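From: Roscoe Yazzie
To: Sitden Home Canning List
Date: Mon 14 June
Subject: Re: Lids buckling on pint jars

Dell wrote:

> I put up a batch of tomato sauce on Saturday and four of the lids
> came out of the canner with a crease across the top. They seem to
> be sealed. I used the Drenis lids from the feed store, same as I
> always do. I tightened them down hard because last year I lost
> sauce out of a few jars. Is it the lids or is it me? Also, I live
> at a higher elevation now than I did when I got my recipes. Does
> that change anything for the water bath?
>
> Dell

Dell,

A crease across the lid almost always comes from bands that are on too tight. Air has to get out of the jar while it's in the canner. When the band is cranked down, the air pushes up on the lid and bends it. Turn the band with your fingertips until it stops and leave it there. Don't use the heel of your hand, and don't retighten when the jars come out.

Put the four creased ones in the refrigerator and use them first. I wouldn't shelve them even if the lids feel solid. A buckled lid can let go later on, and with tomatoes you don't want to find that out in January.

The sauce you lost last year was more likely a headspace problem. Fill to whatever your recipe calls for and measure it. I used to do it by eye and was off more often than I thought. Run a plastic knife down the inside of the jar to get the bubbles out, then check the level again and top up if it dropped. Wipe the rim with a clean damp cloth. Letting the canner sit with the heat off and the lid off for a few minutes before you lift the jars helps too.
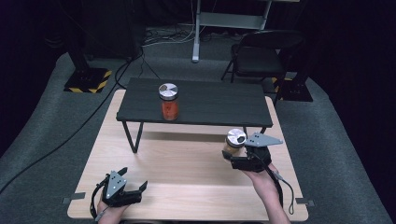
Do I need to add lemon juice if my tomatoes taste sour already?
Add it every time, in the amount given in a tested recipe, since taste is a poor guide to how acid a tomato is. Use the bottled kind. Fresh lemons vary too much from one to the next.

On elevation – it matters. Water boils at a lower temperature the higher up you are, so water bath times get longer. Most tested recipes are written for 1,000 feet and under and have a table for anything above that. Look up your actual address, because the number for the town can be well off if you're up on a hill. My place in Surnar is 200 feet higher than the post office, and that was enough to move me to the next line of the table. If you use a pressure canner, the time usually stays the same and the pressure goes up.

As for the lids, I've used Drenis for 3 seasons and haven't had trouble with them. I did have some buckle when I first started, and it was my doing, same as yours. Check that the box isn't old stock. The feed store has been known to keep things on the back shelf for a long time.

One other thing. Take the bands off once the jars have cooled overnight and the seals are good. Wash the jars, dry them, and store them without the bands. If a seal fails you'll see it right away, and the bands won't rust on. I write the date on the lid with a marker.

If anybody else has the old Kowalczyk sauce recipe that went around this list, please check it before you use it this summer. The copy I have doesn't call for any added acid and gives no processing time for quarts. I've quit using mine – I go by the extension office booklet now.

I still have two boxes of empty quart jars to give away, no bands. Write me off list if you want them.

Roscoe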